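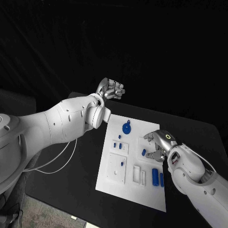 Progress report, second period
Prunari hybrid drive retrofit for light delivery vans
Prepared by Wundach Drive Systems for the program manager, Ogola Fleet Fund

Status

Work packages 1 and 2 are complete. Work package 3 (vehicle integration) is under way and runs one month behind plan. Spending is within budget and no transfer between cost lines is requested.

Drive unit

The second prototype drive unit passed the 900-hour durability run on the bench at Rana in October. Oil samples taken at the end of the run showed metal content below the limit set in the test plan. Wear on the planetary carrier was within tolerance. The output shaft seal showed light scoring and has been replaced with a part of harder compound, which will be checked again on the road vehicles.

Gear whine at low road speed remains the main open point. It is strongest when the van pulls away on electric power with a full load. A revised tooth profile has been ordered. If the new gears do not bring the noise down to the target, the fallback is a damped mounting bracket, at a small cost in weight.

Battery and controls

The pack is now built from 128 cells in a single sealed case under the load floor. The earlier two-case layout was dropped after the crash review, mainly on account of the high-voltage cable running between the cases. Ground clearance is unchanged.

Control software has been released for closed-track use. The handover between electric drive and engine drive is smooth when warm. In cold starts there is a short torque dip – drivers at Rana noticed it, and the data logs confirm it. A correction to the engine start sequence is written but has not yet been tested in a vehicle.

Vehicles

Three vans have been delivered to Rana for conversion. The first is complete and has covered roughly 2,000 miles on the track. The second has its drive unit fitted and is waiting for a wiring harness. The third has not been started. The harness supplier has confirmed delivery for December, and the delay in work package 3 comes entirely from this item.

Fuel figures from the first van are not included in this report. The track cycle differs too much from a delivery route for the results to be useful, and the fund will receive route data once the first van is cleared for public roads.

Next period

Fit and test the revised gears. Complete the second van and begin the third. Submit the brake blending file for road approval. Repeat the cold start tests with the corrected software.

Decision requested

Wundach asks the fund to move the work package 3 milestone back by one month. The final delivery date for the project would stay the same – the time can be recovered by running the second and third vans in parallel.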